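Teaching Two Arms to Put Things Away
Final project report, Mirnness robotics elective, fall term
Team Patix: Noreen Awan, Abelardo Sotelo, Shabnam Dogar, Khurram Rind 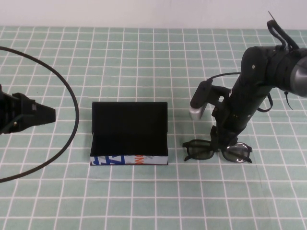 1. What we set out to do

Our goal was to train a robot arm to pick a small household object off a table and put it in an open container. The tasks came from a list Mr. Ghauri gave out in the second week. We picked the one called "glasses into book box" because it looked short. The robot has to close on a pair of glasses lying flat, lift them, carry them over a box that opens like a book, and let go. Closing the lid was listed as optional and we did not get to it.

We also said in our proposal that we would try the same task with a marker and with a folded cloth. The marker was done. The cloth was dropped in December when we ran short on time.

2. Setup

Both arms are the black ones from the lab cabinet. They are driven by leader arms that a person moves by hand, and the follower copies the motion. Each follower has a camera on the wrist, and there is one more fixed camera looking at the whole table. For this task only the right arm moves. We left the left one parked, since unmounting it means redoing the calibration for both.

The table is covered with a green cloth with a white grid. Shabnam used the grid lines to place the box the same way each time. The glasses were put down in different spots to the right of the box, and we kept a list of starting squares in the team notebook so that we did not keep using the easy ones.

Recording was done with Firkden, the script the class shares. Abelardo changed it so that a bad recording can be thrown out with one key. Before that we had to write down the number and delete it later, and we deleted the wrong one more than once.

3. Recording

We recorded 172 demonstrations in total. Noreen and Khurram did most of the driving. Each of us has a different style, and this caused trouble. Noreen comes straight down on the bridge of the glasses. Khurram liked to come in at an angle and grab a temple, which works fine for a person watching the table but gives the model two different answers to the same question. After the first training run we agreed that everyone would grab the bridge, and we threw out 19 of the temple grabs.

Black glasses and a black gripper are a hard combination. On the wrist camera it is difficult to tell where the fingers stop and the frame starts. We talked about putting colored tape on the fingertips but decided against it, because another team was using the same arm on Thursday and tape changes the grip.

The inside of the box is also black. In several early recordings the driver let go too soon and the glasses landed on the front edge. We kept two of these where the driver picked them up again and finished, to see if the model would learn to recover. We can't say if it did.

4. Training and results

We trained three times. The first model reached for the glasses but stopped above them with the gripper open. The second, after we removed the temple grabs, closed on the bridge most of the time but often dropped the glasses during the lift. For the third we slowed the lift down in new recordings, and that helped more than anything else we tried.

In the final test the third model got the glasses into the box in 11 tries out of 20. Of the nine failures, five were missed grabs, three were drops on the way over, and one was a release outside the box. With the marker it did better, 15 out of 20 – we think because the marker can be held anywhere along its length.

5. Problems

Cables took up a lot of our time. The one on the left side of the table kept sliding toward the box and we had to push it back between recordings. The wrist camera also disconnected twice in one afternoon and we lost that session.

We should have agreed on one way of grabbing before recording anything. We would also test the model after a small batch next time. Our first training run came too late to fix much.

6. Who did what

Noreen: driving, report sections 1 to 3
Abelardo: recording script, training
Shabnam: table layout, notebook, final tests
Khurram: driving, marker task, report sections 4 and 5

Thanks to Asif Ghauri for the extra lab hours and to team Tarar for lending us their spare power supply.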